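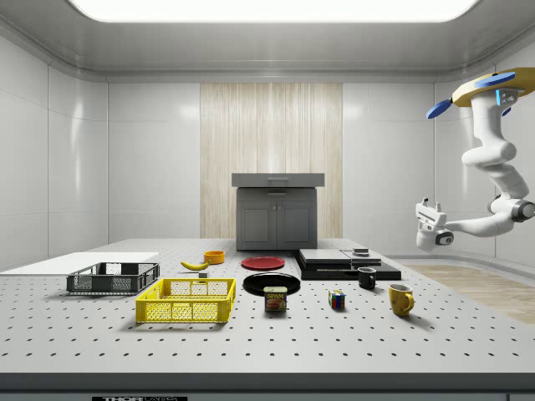 The table in the simulator, with the two mugs, the crates and the can of SPAM.

In March I wrote that I would build a small robot arm for our shared workshop in Vatcombe, and some of you asked how it goes. It goes slowly. The real arm is still in pieces on my shelf, so most evenings I work in the simulator and try to learn there what I can.

The task I chose is simple to say. The arm must take a mug by its handle and put it on the stack of flat boards. For a person this is one second of work. My program, which I call Zemska after the street where I grew up, needed 2000 attempts before I was satisfied to show it to Rahel Haslinger. She looked at it for a while and asked why the arm takes such a long way over the table. I did not have a good answer, and the next evening I found a wrong sign in my joint limits.

I want to write down what I changed, also for myself, as I forget these things.

First, the size of the objects. I had typed the diameter of the mugs in centimeters where the program wanted meters, and they fell through the table with great speed. Second, the friction. With the standard value the mug slipped out of the fingers each time the wrist turned. Remo Hollenstein lent me his spring scale and I pulled a real mug over a real board 16 times, and took the middle value. Now the grasp is much better -- still not perfect with the handle turned to the back.

Third, the camera views. I had only one, from far away, and from there I could not judge the wrist. So I added a second view, very close to the arm, and I let both record together. It costs time, but I stopped guessing.
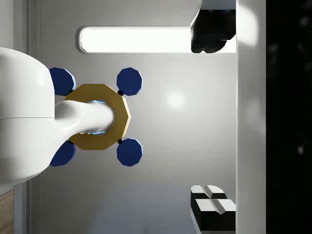 Does the simulated arm have to look exactly like the one I will build?
For my purpose it is enough that the lengths, the joint limits and the weights are correct. The colors and the covers can be different, and the program will not notice.

The next problem is the money. The gear set from Grudent costs 400, and I need five motors also. Thaddäus Wieser thinks I should buy two motors first and test only the shoulder. He is probably right, but I have already drawn the base plate for the complete arm and I don't like to drill it twice.

If somebody has used the Somogyi motor drivers with a long cable, please write me in the comments. Mine lose the signal after 5 minutes, and I exchanged already the cable and the power supply.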